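How Bamboo Grows

Bamboo looks like a tree, but it is a grass. It belongs to the same plant family as wheat, rice and the grass in a lawn. There are more than 1,000 kinds. Some stay shorter than your knee. Others grow taller than a house.

The parts of the plant

The tall stem of a bamboo plant is called a culm. A culm is hollow in most kinds of bamboo. It is divided by solid walls called nodes, and you can find each node from the outside by feeling for the ridge. The space between two nodes is an internode. If you cut a culm the long way, it looks like a row of closed rooms.

Under the ground is another kind of stem, called a rhizome. Rhizomes grow sideways. Roots grow down from them and new culms grow up. One type, running bamboo, sends its rhizomes a long way and can cover a field. Clumping bamboo has short rhizomes, and its culms stand close together.

Fast growth

A tree gets thicker each year. A bamboo culm does not. It comes out of the soil as wide as it will ever be, and it reaches its full height in one growing season. The internodes stretch one after another, like a folding telescope being pulled open. The food for this comes from older culms and is passed along through the rhizomes.

After that the culm stops getting taller, but it is still soft and full of water. Over the next few years its walls become hard. The hardness comes from long, thin fibers and a material called lignin, which holds the fibers together. Wood contains lignin too.

From culm to stick

At the Nuchit grove near Wedau, the grower Charoen Sriwong cuts culms when they are 5 years old. He marks each new culm with a dot of paint in its first year, and the color tells him its age later. Last season his crew cut 1,326 culms. Cutting starts in March and stops before the new shoots come up.

The culms are sawed into pieces between the nodes. Each piece is split the long way into strips. Bamboo splits easily in this direction, because its fibers all run from one end to the other. The strips are dried, and then they can be shaped into mats, baskets, skewers or chopsticks.
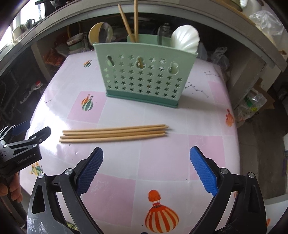 Drying has to be slow. Water leaves the outside of a strip first, and that part shrinks. If the inside is still full of water, the strip can bend or crack. In the drying shed at Nuchit, the strips are stacked with gaps between them so that air can pass through.

Does cutting kill the plant?

No – the rhizomes stay alive in the soil. They send up new culms the next season. If too many old culms are taken at once, the new ones come up thin, so a grower leaves plenty standing.

Words to know

Culm – the tall stem of a bamboo plant
Internode – the part of a culm between two nodes
Lignin – a material that makes plant walls stiff
Node – a solid wall across a culm
Rhizome – a stem that grows under the ground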